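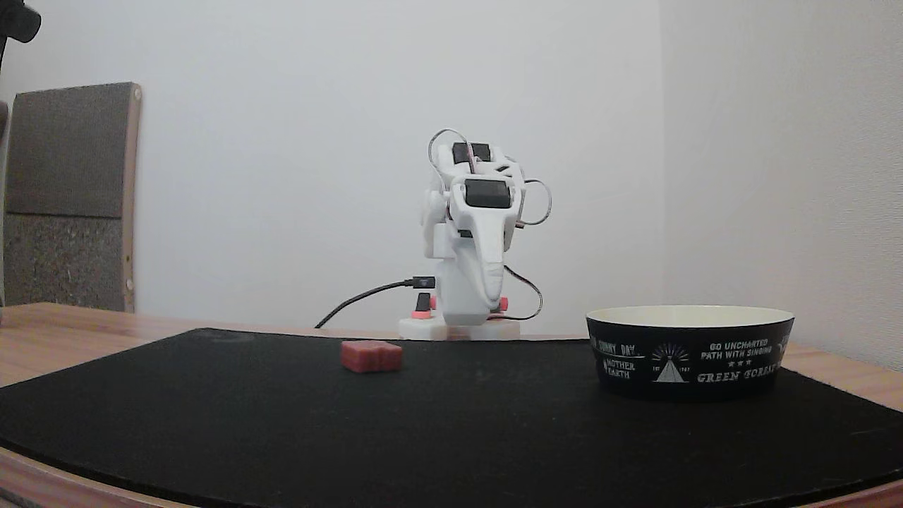 White robot arm, folded up, on a wooden table.

A few posts on the new registration fee at Rivineck, as many of you have asked me to explain it in simple English. 1/9

The university wants every student to pay a late registration fee if the course form is not approved in Clitilo within 30 days from the start of term. The notice went up in May, in the week of exams. Most of us read it only after the exams. 2/9

My problem is with the word "approved." A student can send the form on the first day. Then it waits for the department. In my department it waited 26 days last term, and I wrote to the office three times in this period. 3/9
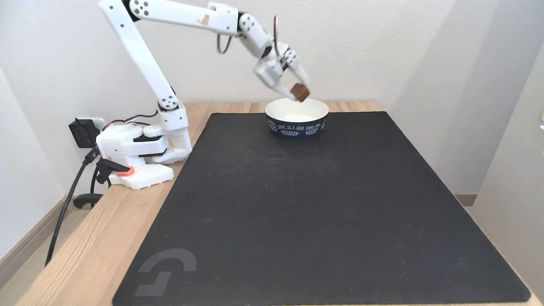
Small brown cube over the paper bowl.

The student council has asked that the date of sending should count, and the date of approval should not matter. It is a small change in the text. The registrar answered that the system "does not support this." But Clitilo shows me the date when I sent my form, on the first page, so the date is there. 4/9

We have 4,000 signatures on the petition. I thank everybody who stood at the Chornovol building in the rain with the paper lists. Please don't sign again online if you signed on paper, the council has to remove the double names by hand. 5/9
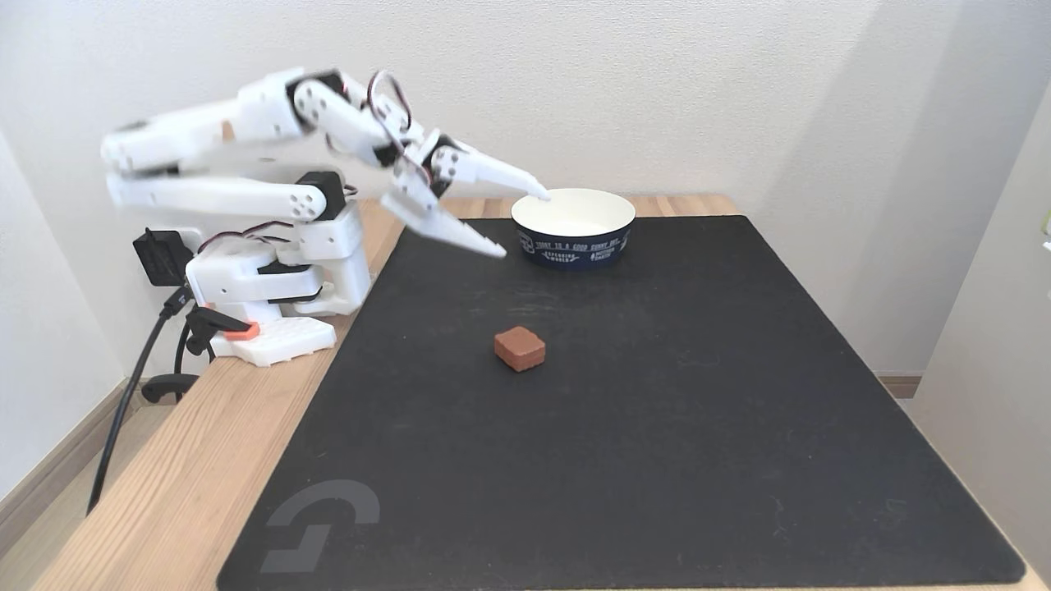 Kausar Awan replied that master's students should also look at their scholarship letters: the full registration date is written there too, and a late one can stop the payment for a month. I did not know this. I have asked the council to add it to the petition. 6/9

About the march. It begins at 2 p.m. from the Lidero bus stop and goes to the main gate. Not to the rector's house, please, this was discussed and the council voted against it. Bring water and your student card. Lectures are not canceled, so those who have class should go to class and join us later. 7/9

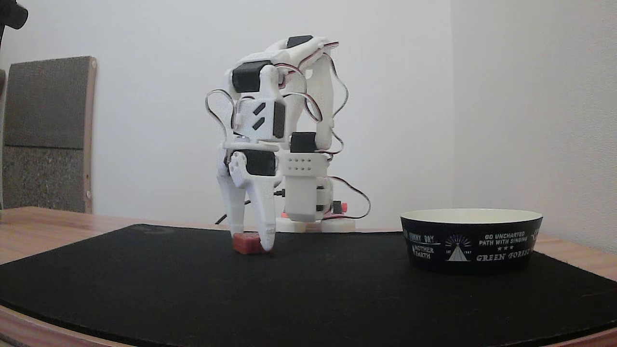
One first-year student asks if she can lose her place for marching. I checked the student rules, and I found nothing there against a peaceful march. If a lecturer tells you something different, ask to have it in writing and send it to the council. 8/9

I will post the registrar's full letter tonight, when I finish the translation. The second page is scanned badly and some words I still have to ask about. 9/9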